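**Lista de inspección — puesto de clasificación de placas, nave Tasura**
Miércoles, 7 de octubre de 2026. Revisa: Réjean Chisholm

- [x] Bandeja central de acero: borde sin rebabas al tacto.
- [x] Papel blanco en el fondo. Renovar en cada lote.
- [x] Cuatro cubetas amarillas, dos a cada lado. Limpias por fuera.
- [ ] Junta entre tableros. Desnivel pendiente de medir — máximo admitido, 4 mm.
- [ ] Mazos de cables recogidos. No conforme: en el lote 46 se engancharon conectores al sacar la placa.
- [x] Placas rojas manipuladas por el canto.

Estado del puesto y del interior amarillo con conectores blancos:
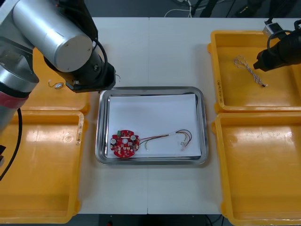
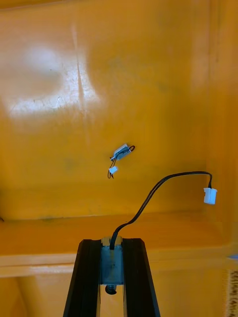
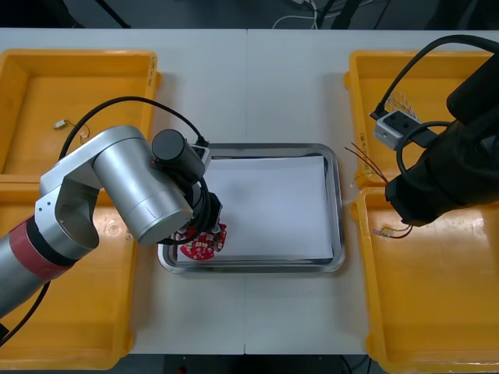
La junta se vuelve a medir en un plazo de 12 días. El lote 46 queda retenido hasta repasar los conectores uno a uno; las piezas dudosas van a Jeltport con etiqueta de rechazo.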